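Sourdough starter in a cold kitchen, what am I doing wrong?

bolska_baker
Posted June 22, 2024
OK so I finally got a starter going and I'm hooked! It doubled by day 4, smelled like green apples, the whole thing. Then we had a cold snap up here (Southern Hemisphere, yes, it's winter) and now it just sits there. The kitchen is 16 at night. Do I throw it out and start over?

rye_or_die
No no no, don't throw it out! It's only sleepy. Feed it whole rye for 3 days and put it in the oven with just the light on. Mine went from flat to climbing out of the jar, I was so happy I took it to show the neighbors.

savau_kate
Careful with the oven light, some of them get really warm. I cooked a starter that way last December. I'd use slightly warm water in the feed and leave it on top of the fridge.

rye_or_die
Mine holds at 26 with the door cracked open, but sure, put a thermometer in there first.

crumbcounter
I disagree with both of you a little. Cold is fine! Slow starters make the best tasting bread I've had. Give it up to 21 hours between feeds and wait for the bubbles. Everybody rushes.

savau_kate
For flavor maybe, but a new one that young needs some warmth to get strong. Slow it down later.

crumbcounter
Fair, I forgot it was so new.

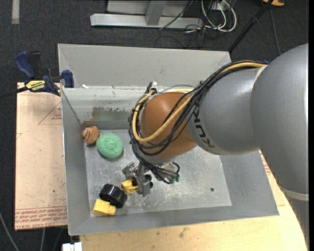 Anyway, the flour matters more than people think. I switched from the supermarket white to a stoneground one from Prestolau and the jar woke up on the second feed. Smells amazing too, like warm hay.

bolska_baker
Rye is in, jar is on top of the fridge, and I see three tiny bubbles!! Will try the stoneground next. How much do you keep when you feed it?

rye_or_die
I keep a big spoonful and the rest goes into pancakes. Do the pancakes!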